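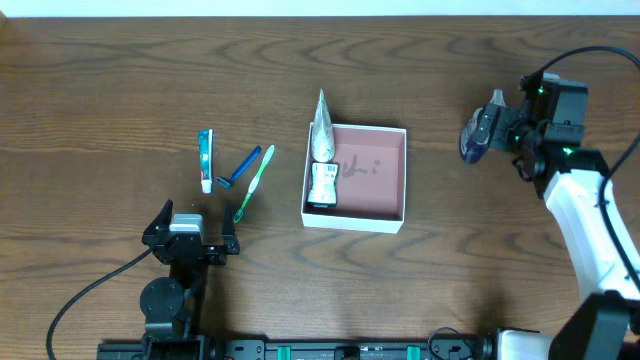 Figure 1. Two-arm cell at Erkstead, toiletries packing task. The right arm is holding an item clear of the box.

Minder project: progress report, May to July
Submitted Wed 5 August
Work package 2: demonstration by remote control

1. Status

Work package 2 is on schedule except for item 2.3 (second operator station), which will slip into the next period. The toiletries packing task has replaced the cable sorting task as the main test, as agreed at the May review. Spending is within the budget line for this package. One purchase, the replacement wrist cables, was moved forward from the next period.

2. Task definition

The operator drives both arms remotely and packs a set of personal-care items into a shallow open box. Items are placed one at a time. Loose items start on the bare table to the left of the box, and either arm may be used for any item within its reach. An episode is closed when the operator presses the end pedal. Episodes in which an item leaves the table are kept but marked as failed.

The task was chosen because the items differ in ways that matter to a parallel gripper. A toothpaste tube gives under the fingers. A razor has a thin handle and a head that is wider than the handle. A toothbrush is long and has to be turned before it will go over the box wall. The tall tapered tube has to be set upright, which asks for a controlled release.

3. Data collected

Over 600 episodes have been recorded since the last report. All have been through the automatic check for dropped camera images and joint readings out of range. Manual review is complete for the May and June sets. The July set is part reviewed, and its figures are left out of this report.

The manual review rejected 26 episodes. Most of the rejections were for a time offset between the head camera and the joint log, traced to a clock setting on the recording computer after a restart. The setting is now checked by the start-up script. The remaining rejections were for operator pauses long enough to make the episode useless for training.

4. Operator station

The hand controllers now run on the Gasar software release supplied in May. The change removed the small jump in arm position that used to occur when control was handed from one arm to the other. It also changed the default gripper scaling, so that a half-closed trigger no longer gave a half-closed gripper. We restored the old scaling in our own settings file. Episodes recorded before the correction are tagged and can be filtered out.

Operators report that judging height above the box wall is still the hardest part of the task. The head camera looks down on the table and gives little sense of depth near the box. When the right gripper is over the far side of the box it also hides part of the rim.

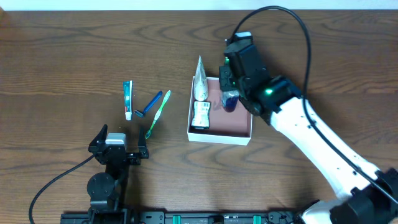

Figure 2. Right gripper over the box, seen from the head camera. The upper right corner of the box is hidden by the gripper assembly.

Two changes were tried. Tilting the head camera further forward made the far wall of the box easier to see but lost the near part of the table, and the tilt was put back. Adding the wrist camera view as an inset on the operator's screen was more useful and has been kept. Operators were asked to approach from the side where possible. This lengthens the episode slightly.

5. Training and replay

A first policy was trained on the May episodes alone. It reaches for the correct item in most trials but releases too early over the box wall, in particular with the toothbrush. We consider this a data problem: the May demonstrations contain few slow releases. The June and July sets were recorded with a written instruction to lower the item fully before opening the gripper. Retraining on the June set has started.

Results from the Thân site are not yet comparable. Their table is lower and their box has higher walls. A matching box has been sent.

6. Risks

Cable wear at the right wrist remains the main hardware risk. Loss of a wrist cable stops recording for the day. Spares are now held on site.

7. Next period

Complete manual review of the July set.
Install the second operator station (item 2.3, carried over).
Retrain on the combined set and report release errors by item.
Run 4 days of joint recording with Thân using the matched box.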